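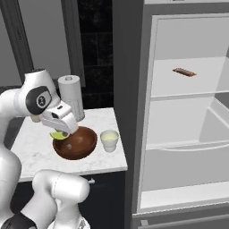 Cut limes: fridge or counter? (and am I wasting my money)

4 min read
39 comments · 2 shares

tindakitchen wrote:
OK so this started as a fight with my brother Cường and now I need outside opinions. We go through a LOT of limes at our house. Soup, fish, iced tea, beer, my mom squeezes them on fruit. The problem is that we only ever use part of one, and then there's a sad half sitting next to the stove until somebody throws it out. I buy the big net bag at Sandu every week and I swear a third of it ends up in the trash.

Cường says a cut lime is fine on the counter till the next day, "it's acid, nothing grows on it." I say fridge, right away, covered. He says the fridge dries them out faster. Who's right? And does anybody freeze them?

Tín

erdal_c wrote:
Fridge, cut side down on a little plate, and don't overthink it. I get three days that way, sometimes more if the lime was a good heavy one to start with. Your brother has a point about the drying, though. A fridge pulls the moisture out of anything you leave open. That's a lid problem. Put a lid on it!

Also stop buying the net bag. Net bags are where stores put the hard little ones with no juice in them.

mojo_rostami wrote:
Disagree on the net bag, I get mine that way and they're great (you have to squeeze through the net, people look at you funny, whatever). Agree on the fridge.

What I do with leftovers is juice them the same night. All of them, even if it's only a teaspoon. It goes in an ice cube tray and once the cubes are hard I dump them in a freezer bag. One cube in a pot of lentils at the end and you'd never know. It's not as good for drinks, the fresh smell goes missing.

cuongd39 wrote:
Hi, I'm the brother. I would like it on record that I have been eating counter limes my entire life and I'm fine. Also she left out that she puts them in the fridge with NOTHING over them and they turn into leather. I'd take one day on the counter over four days of leather.

tindakitchen wrote:
Cường, you made an account for this??

Fine, yes, I forget the lid. Uncovered on the shelf is how they usually end up.

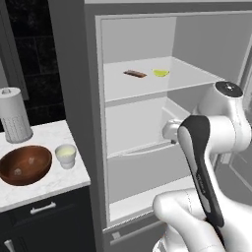 Lime wedge, no lid, second thing on the shelf.

erdal_c wrote:
Yeah, cover that. A wedge has two cut faces and hardly any peel, so it'll go way faster than a half. If you know you're only going to need a squeeze, cut off one cheek and leave the rest whole around the core. Then you've got a single open side to protect.

shafiq_h wrote:
I cooked in a restaurant for years and we cut wedges before every service, kept them chilled in a covered tub with a damp paper towel, and tossed whatever was left at close. Nobody was sitting limes on a counter overnight, acid or no acid. The juice may be sour but the knife and the board and the outside of the peel are whatever they are. Wash the lime before you cut it, too. Hardly anyone does at home.

cuongd39 wrote:
OK the peel thing is fair. I don't wash them.

mojo_rostami wrote:
CƯỜNG

tindakitchen wrote:
I feel so much better now, thank you Shafiq. What about whole ones? I have a fruit bowl I love and I like how they look in it, but they go brown and hard on me in a week.

shafiq_h wrote:
Whole ones in the fridge in a closed bag will last you several weeks. Put out two at a time for looks and refill the bowl as you use them. A room-temperature lime does give up its juice easier, so you win both ways. If one comes straight from the fridge, roll it hard under your palm first.

erdal_c wrote:
I don't bother with the bag, mine go loose in the crisper drawer and they're OK for two weeks. But I also have a really old Stindell fridge that's damp as a cave, so maybe don't go by me.

mojo_rostami wrote:
One more vote for zesting before you cut! Zest freezes great and you were throwing it out anyway.

tindakitchen wrote:
Trying the cubes tonight. Cường is on lime-washing duty.

1,444 views

Related threads
Do you peel ginger or just scrub it?
Is the Varnus citrus press worth the drawer space?
Fish sauce: pantry or fridge
What to do with half a bunch of cilantro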